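Foro › Casa y orden › Cajones, cajas y cachivaches

Tema: Separadores para cajones grandes, ¡contadme vuestros inventos!

marejadilla
Buenas a todos. Por fin me he puesto con el cajón hondo del taller, ese donde cae todo lo que no tiene sitio, y estoy emocionadísima porque con una sola tabla atravesada ya parece otro. Mide 90 de ancho y hasta ahora era un pozo: pilas, cables, pinzas, el metro, tres metros más... Le he puesto un separador de Wallness, de los que van a presión, y he dejado una franja estrecha detrás para lo alargado y el resto delante. ¿Cómo lo tenéis vosotros? ¿Una división, muchas, ninguna?

tornillo_loco
¡Bienvenida al club! Yo empecé con una y voy por siete. Te aviso de que engancha.

pan_y_lija
Pues yo soy de los de ninguna. He probado separadores de todo tipo y al final me paso el día moviéndolos. Cajitas sueltas dentro del cajón y listo, las sacas, te las llevas a la mesa y las devuelves.

marejadilla
Las cajitas también me gustan, pero se me pasean al abrir y cerrar. ¿Les pones algo debajo?

pan_y_lija
Una lámina de goma de la que se corta con tijera. La mía es de Zitora y lleva ahí desde mayo sin moverse.

tornillo_loco
Discrepo con cariño, pan_y_lija. Si el cajón es hondo, las cajitas sueltas acaban una encima de otra y ya tienes otra vez el pozo, pero con paredes. El separador te obliga a decidir qué va detrás y qué va delante, y eso para mí es media batalla ganada.

pan_y_lija
O te obliga a meter el brazo hasta el codo para llegar a lo de detrás. Cada uno con su lumbago.

azul_cobalto
Me meto, que este tema me encanta. Yo uso las dos cosas: división fija y, dentro del lado grande, recipientes abiertos por arriba, de colores fuertes. Antes los tenía todos transparentes y no encontraba nada, era como buscar hielo en un vaso de agua. Desde que tengo uno morado y otro amarillo voy directa. El separador es de Pollier, el de 80, y le sobraba un pelín que rellené con fieltro.

marejadilla
¡Lo de los colores me lo apunto ya! ¿Y el fondo cómo lo lleváis? El mío está lleno de marcas y no sé si forrarlo.

azul_cobalto
Ni se te ocurra forrarlo si es metálico, con lo bien que se limpia. Las rayas son medallas.

tornillo_loco
Yo sí lo forraría, que luego los tornillos suenan como una maraca. Pero vamos, que va en gustos.

cesta_de_mimbre
Hola, leo siempre y escribo poco, pero os dejo foto de un cajón gris con división, detrás estrecho y delante ancho, con las cosas en fila pegadas al fondo. Me gusta muchísimo el morado abierto con la pieza blanquecina dentro, es justo lo que dice azul_cobalto: se ve a la primera. 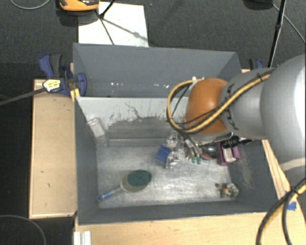

Resumen de medidas y marcas (lo voy editando)

marejadilla
Recojo lo que ha salido, que luego se pierde entre mensajes:
Wallness, a presión, en cajón de 90. Contenta.
Pollier de 80, con fieltro en la punta.
Lámina de goma Zitora para que no bailen las cajas.
Mnguni, que me lo han recomendado por privado, lo hay de 100 pero se puede serrar. ¿Alguien lo tiene?

tornillo_loco
Yo tuve el Mnguni. Aguanta bien, pero sierra despacito, que a mí se me astilló una esquina.

pan_y_lija
Sigo en el equipo cajitas, pero reconozco que lo de la fila pegada al fondo queda muy apañado. Este finde pruebo a alinear las mías así, sin tabla, a ver qué pasa.

marejadilla
¡Queremos foto! Y del lumbago también.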